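Warum kann man durch manche Kisten durchgucken?

In meinem Zimmer in Gandow stehen früher wie heute viel zu viele Kisten. Als Kind hatte ich welche aus Pappe, und wenn ich einen bestimmten Baustein gesucht habe, musste ich jede einzelne aufmachen und auskippen. Heute habe ich durchsichtige Kisten aus Kunststoff, und da sehe ich schon von außen, ob Stifte drin sind oder Murmeln. Aber wie geht das eigentlich? Beides ist doch fest, Pappe und Kunststoff. Wieso lässt das eine meinen Blick durch und das andere nicht?

Fangen wir mit dem Licht an. Du siehst eine Murmel, weil Licht von ihr in dein Auge fällt. Steht etwas dazwischen, muss das Licht da erst mal durch. Pappe besteht aus lauter winzigen Fasern, die kreuz und quer liegen, und dazwischen steckt Luft. An jeder Faser wird das Licht ein bisschen abgelenkt, mal hierhin, mal dorthin, und einen Teil verschluckt die Pappe ganz. Auf der anderen Seite kommt fast nichts mehr an.

Klarer Kunststoff ist innen viel gleichmäßiger. Da gibt es kaum etwas, woran das Licht anstößt, also läuft es fast geradeaus weiter. Bei Fensterglas ist das genauso.

Und dann gibt es noch die Kisten, die so halb durchsichtig sind, ein bisschen milchig! Die mag ich am liebsten. Man erkennt Farben und ungefähre Formen, aber keine scharfen Ränder. Das Licht kommt zwar durch, wird unterwegs aber durcheinandergeschubst. Das Wort dafür heißt »durchscheinend«, die Erwachsenen sagen auch »transluzent« dazu.

Das kannst du selbst ausprobieren. Nimm ein Stück Butterbrotpapier und leg es auf eine Buchseite. Die Buchstaben kannst du wahrscheinlich noch lesen. Jetzt heb das Papier langsam hoch, zwei Fingerbreit reichen schon – und die Schrift verschwimmt. Je weiter weg, desto schlimmer. Deshalb sieht man in einer milchigen Kiste die Sachen gut, die direkt an der Wand liegen, und die in der Mitte kaum.

Es kommt auch darauf an, was hinter oder unter der Kiste ist. Auf einem einfarbigen Tisch fällt dir ein bunter Baustein sofort auf. Ist der Tisch selbst wild gemustert, schwarz mit weißen, rosa, orangen und blauen Schlängellinien zum Beispiel, dann haben deine Augen richtig zu tun.

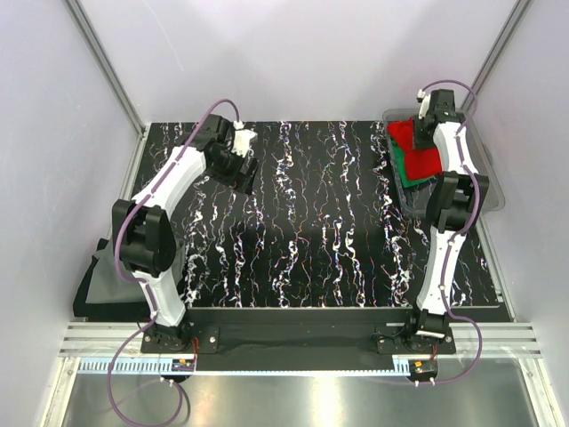

Bei ganz klaren Kisten schaut so ein Muster nämlich durch den Boden und mischt sich unter deine Sachen. Ich lege dann einfach ein weißes Blatt Papier hinein, ganz unten, und schon finde ich alles wieder.

Noch ein Versuch für Regentage: Stell ein leeres Trinkglas auf eine bunte Zeitschrift und guck von der Seite hinein. Dann füll Wasser ein und guck noch mal. Das Bild unter dem Glas sieht plötzlich ganz anders aus, manchmal verschwindet es sogar! Wasser ist klar, aber es knickt das Licht um, wenn es wieder hinaus in die Luft will. Man nennt das Lichtbrechung.

Und falls deine klare Kiste mit der Zeit trüb wird: Das sind meistens viele kleine Kratzer. Jeder einzelne lenkt ein bisschen Licht ab. Also lieber mit einem weichen Tuch putzen und nicht mit der rauen Seite vom Schwamm, so habe ich mir nämlich meine schönste Kiste verdorben.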